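Notebook, bench 2, Tuesday

Second batch of lime plaster test panels for the Stulport job. Same mix as last week except for the sand, which came from the Tudose pit this time. It's coarser than I wanted. Sieved it and kept what passed, which left us short by one bucket. Used the last of the Ernska putty.

Batch weights: 1000 g putty, 657 g water held back in the jug and added as needed. Ended up using nearly all of it. Mixed for 8 minutes, rested, mixed again. Still a bit stiff on the trowel but it held an edge.

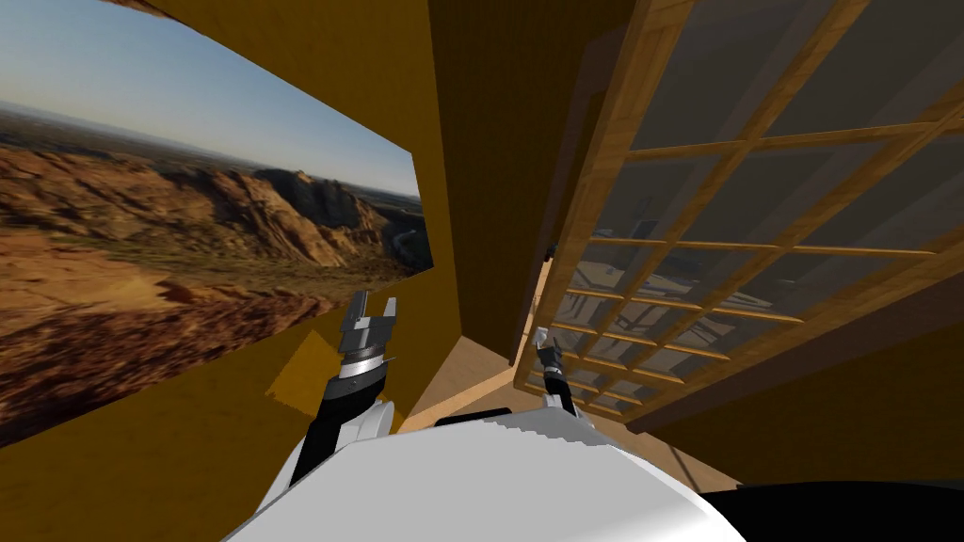
Panels 1 to 4 got the yellow ocher in the top coat, 5 and 6 left plain. The ocher dries a lot lighter than it goes on, so don't judge the color before the end of the week. Panel 3 has hairline cracks at the lower left corner. I think I floated it too early. Panel 4 had the same coat with a longer wait and looks fine so far.

Humidity in the curing cupboard was 74 percent at 4 p.m. The Zisteo meter reads high when it's left near the door, so move it to the back shelf before the next reading.

To do: order putty, mist panels morning and evening, scratch test on 5 and 6. If 3 opens up any more, scrape it and redo the top coat with the finer sand.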